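Akanda is a comic series set in the drowned city of Clarnska, and one of the most inventive science fiction stories to come out of the small press. It began as a black-and-white strip and grew into a saga in three volumes, each with its own look and its own idea of what a story can do.

The plot follows Grurkier, a map-maker in the year 2405 whose maps change the streets they show. Early chapters play this for adventure, with rooftop chases and a wonderful long sequence in a flooded market. By the second volume the maps have begun to include the margins of the comic itself, and Grurkier learns to climb from one panel into the next (the famous staircase chapter does this across eleven wordless pages, and it is a joy to read).
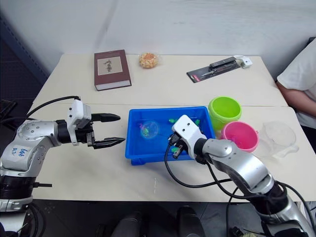
Two robot arms over a white tabletop.

Machines are everywhere in Clarnska, and the series treats them with great affection. The best loved is Jello, a ferry engine that speaks only in captions and often disagrees with the narrator. Jello's quarrels over how a scene should end give the third volume much of its comedy, and also its saddest moment.

The collected edition runs to 400 pages and restores the colour chapter openings. Readers still argue over the last page, a blank map with a single street name on it, which matches the first panel of the opening strip.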